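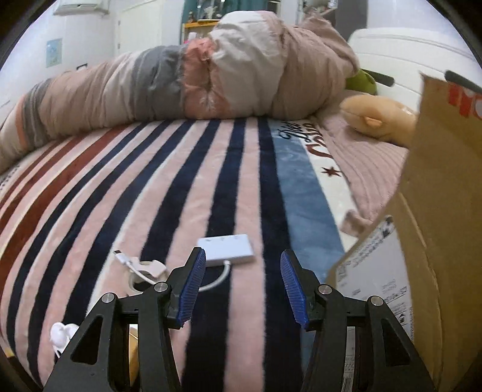
Attachment 1: wrist view, hub between the finger pads, striped blanket

Ticket 706 – Pose tracker jumps on striped bedding
Component: Domen (visual-inertial tracking)
Reported by: Consolacion Navarro
Status: open, workaround in place
Opened: December 24, 2021

Problem
Episodes recorded on beds with a striped blanket fail the trajectory check in Zikgate. The gripper path is smooth during the approach, then shifts sideways when the fingers get close to the object. The shift is one stripe wide, or near enough that I think the matcher is locking onto the neighboring stripe. The same handheld unit passes on a desk.

Steps to reproduce
Load the Kustcombe bedroom batch. Run Domen with the default config. Plot x and y against time for any episode where the target is a small white object on the blanket.

Log
Ran again with loop closure off. The jump is smaller but the path drifts. Not usable.

Checked calibration first, as Rafferty had a bad intrinsics file in July. Ours is fine. Reprojection error matches the desk batch.

Looked at feature tracks. Close to the bed, most of them sit on the long edges between the pink and navy stripes. Those edges constrain motion across the stripe but give almost nothing along it. The good corners are farther back, on the shelf and the cardboard box on the right, and they get dropped when the near features fill the quota.

Changed the detector to a grid with a cap of three features per cell – this keeps the background points alive. Two of the failed episodes now pass.

Widened the finger mask. The old one left out the blue pads, so their ridges were being tracked as part of the room. One more episode passes.

Still open
The white hub and the coiled white cable next to it come out as one segment in the perception step. Separate cause, I will file it separately.

Workaround
Use the grid config and the new mask for all bedroom batches. Do not turn loop closure off.

Next
Need someone to rerun the desk batch with the same config before it becomes the default.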